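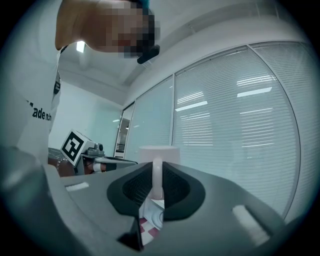 Fachgruppe Veranstaltungstechnik – Wissenssammlung

Wechselzeit (Festivalbetrieb)

Als Wechselzeit, auch Umbauzeit oder Changeover, wird bei Musikfestivals der Zeitraum zwischen dem letzten Ton eines Auftritts und dem ersten Ton des folgenden Auftritts auf derselben Bühne bezeichnet. Sie ist Bestandteil des Ablaufplans und wird in der Regel zusammen mit den Spielzeiten vertraglich festgelegt.

Abgrenzung
Von der Wechselzeit zu unterscheiden ist der Soundcheck, der vor Einlassbeginn stattfindet. Der Linecheck, also die Prüfung der einzelnen Signalwege ohne vollständige Klangeinstellung, fällt dagegen in die Wechselzeit. Bei Clubkonzerten mit nur einer Vorgruppe ist der Begriff Umbaupause gebräuchlicher.

Ablauf
Der Umbau gliedert sich in Abbau, Aufbau und Linecheck. Schlagzeug und Verstärker der nachfolgenden Gruppe werden während des laufenden Auftritts auf Rollpodesten vorbereitet und nach dessen Ende auf die Bühne geschoben. Die Mikrofone sind an Unterverteilern vorverkabelt, sodass auf der Bühne nur noch die Multicore-Verbindungen umgesteckt werden. Die Freigabe erteilt die Stageleitung über die Intercom-Anlage an Ton, Licht und Video.

Auf Hauptbühnen sind 40 Minuten verbreitet. Kleinere Bühnen arbeiten mit kürzeren Zeiten, sofern die Backline von mehreren Gruppen gemeinsam genutzt wird. Elektronische Auftritte ohne Instrumente erfordern häufig keine eigene Wechselzeit, da das zweite Pult bereits während des vorherigen Sets angeschlossen werden kann.

Versetzter Bühnenbetrieb
Beim versetzten Betrieb werden zwei benachbarte Bühnen abwechselnd bespielt. Die Wechselzeit der einen Bühne entspricht dann der Spielzeit der anderen. Das Festival Grineck verwendet dieses Verfahren im September mit drei Bühnen, von denen die kleinste, Tveit, unabhängig vom Hauptplan läuft. Nachteilig sind der höhere Personalbedarf und das Übersprechen während des Linechecks, der deshalb nur über Kopfhörer erfolgt.

Dokumentation
Kanalbelegung und Bühnenplan werden vorab beim Veranstalter eingereicht. In Grineck werden sie mit der Planungssoftware Sorton verwaltet; die Kanalliste der Hauptbühne umfasste zuletzt 261 Einträge über alle Auftritte.

Siehe auch
Backline
Bühnenanweisung
Daser (Rollpodest)
Linecheck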